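Section 4: Putting the Komura together

Read this section through once before you pick anything up. It takes two minutes and will save you an evening. If you have already started, go to "Undoing step 6" further down, where you will find plenty of company.

The Komura wall clock kit goes together with the small cross-head screwdriver and a soft cloth. You do not need a drill, a hammer or the good kitchen scissors.

Before you begin

Lay the parts on a flat surface, dial face down on the cloth. The parts bag should hold 11 screws. One is a spare. It is the same as the others, so please don't spend time working out which.

CAUTION: The hands are thin and bend if you look at them sternly. Leave them in their paper sleeve until step 7.

Fitting the movement

1. Push the rubber washer over the shaft of the movement. It only goes on one way up, ridged side towards the motor.

2. Pass the shaft through the hole in the dial from the back. The hanging hook goes at the top, next to the twelve. Check this now. Check it again after reading step 3.

3. Fit the brass nut from the front and turn it by hand until it stops.

4. Give it a further quarter turn with the spanner supplied. A quarter. The dial is enamelled and will let you know, with a small tick, when you have overdone it.

5. Place the back ring over the movement and line up the holes. Start every screw loosely before tightening any of them.

6. Tighten the screws in opposite pairs, as you would a car wheel. Going round in a circle is quicker and gives you a clock that rocks on the wall.

NOTE: Kits sold under the Funine name use the same movement with a longer shaft. If yours sticks out of the dial by 19 mm or more, fit the second washer as well.

Fitting the hands

7. Press the hour hand on first, pointing straight at twelve, then the minute hand over it, also at twelve. Use a fingertip.

8. Screw on the cap, or the second hand if you bought the version with one and don't mind the noise.

9. Turn the minute hand slowly through a full twelve hours using the wheel at the back. The hands must not touch. If they do, lift the minute hand very slightly and try again.

CAUTION: Never set the time by pushing the hands from the front. Everyone does it. We sell some 50 replacement hour hands every April, when people get round to the clocks.

Undoing step 6

Loosen each screw by one turn, settle the ring with the flat of your hand, and tighten again in pairs. If a screw head has worn smooth, the spare's moment has come.

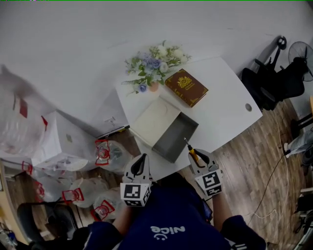
With the ring level and the hands clear of each other, put in one AA battery, plus end towards the hook. Leave the clock lying flat for an hour before hanging it. Wall fixings are covered in Section 5, along with what to do if your wall is mostly plaster and hope.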